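Courses > Service Robotics > Topic 7 > Notes: Reading a product offer

Topic 7: The Polemia mobile helper, or how to read a kit offer without getting carried away

Right, these are my notes from the lecture, tidied up a little. Bring them to the tute along with the Toltitz price sheet, which you'll want open beside you.

We're looking at the Polemia this time. It's a one-armed mobile helper sold through Toltitz as a full kit (base, arm, gripper, charger, the Draseck software) or as a monthly service, where they send the unit out and take it back at the end. I like it more than I expected to! I also think the offer sheet is a bit cheeky in places, so let's go through it.

The headline number is 73. That's the percentage of household tasks the sheet says it finished on the first go. Lovely, but which tasks? You have to flip to the back page to find out that the trial was 100 runs across seven tasks, and that wiping a table and closing a drawer each count as one task. I'd call those very different jobs, and I'd want the score for each one. When you write your review, ask for the breakdown before you say anything nice about the total.

Next, the gripper. The standard one has soft fingers, and the Bucur hard-finger set is an add-on. My feeling is that soft fingers are the right choice for most of what a small office or flat would ask of it, as they forgive a sloppy approach. Where they get interesting is pushing. A push doesn't need a grasp at all, only contact in a sensible spot and an arm that can keep its direction while the thing moves, and plenty of you will over-plan it. Have a think about where you'd put a fingertip on a drawer front. Too far to one side and a cheap runner will twist and bind. Too high and you slide off over the edge and end up inside the drawer (ask me how I know).

Drawers also come in stacks, and the order matters more than the sheet lets on. If the top one is hanging out, it can hide the one under it from a camera mounted up high, and it can get in the way of the wrist.

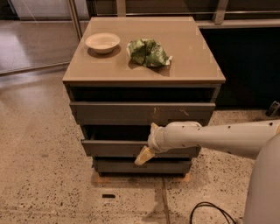
So for the practical part of your review I want you to treat "close the drawers" as several jobs: find which ones are open, pick an order, choose a contact point, push, then check. Mark which of those the Draseck software claims to do by itself and which ones it leaves to whoever sets it up. The manual is pretty vague on the checking step, and I reckon that's the weak point of the whole package.

Kit or service? For a teaching lab I'd go the kit, as you'll want to pull it apart. For a clinic or a small hotel I'd lean to the service, mainly for the repairs. Read the clause on floor surfaces either way.

Your review is two pages, and please use your own headings. Due at the end of the topic.

Related items
Topic 6: Mobile bases and floor surfaces
Bucur finger sets: fitting notes
Draseck software: setup checklist
Topic 8: Service contracts and who fixes what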